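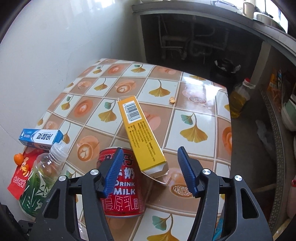 Hand-held two-finger gripper with ridged blue pads, at a kitchen table with a red can and a yellow box.

Nernis Hand-Held Gripper: Good Practice Kit

If your crew records grasping demonstrations in ordinary homes, you already know how much the small habits matter. The Nernis kit pairs our two-finger gripper with the Cundix practice guide, a set of working rules we've been polishing since January and are really pleased with!

What's in the kit
Two-finger hand-held gripper with camera mount
One spare pair of blue ridged pads
Printed Cundix guide, 36 pages, coil bound
Laminated table card (the one everybody ends up sticking to the fridge)

Gripper weight: 635 g
Recommended pad change: every 1,000 grasps

From the guide
Start each take with the fingers open. Close on the object once, squarely, and if you miss, open fully before trying again. A half-open second grab is the most common fault our reviewers mark.

Leave the table as the household keeps it. Toothpaste boxes, bottles, snack packets and crumbs can all stay, and so can the patterned tablecloth. Glossy cloths do throw back window light, so check your exposure on those before the first take.

Torn or opened cartons are fine to use. Log them as "opened" on the sheet. Drink cans get logged as full or empty, and please do pick one or the other, our colour codes depend on it.

Ask anyone sharing the room for consent, including people who only expect to be at the edge of view.

Wipe the pads between homes and check the pivot screws at the start of every shift. Snug is plenty.

The table card boils all of this down to 19 short checks. Amra Vidmar, who wrote most of them, also runs the Bouzid online session for new operators (it's included, and her section on bad grasps is a treat).

Fits the Stidness carry case, sold separately. Guide updates are free to download for registered kits.

Page updated Monday, May 10, 2021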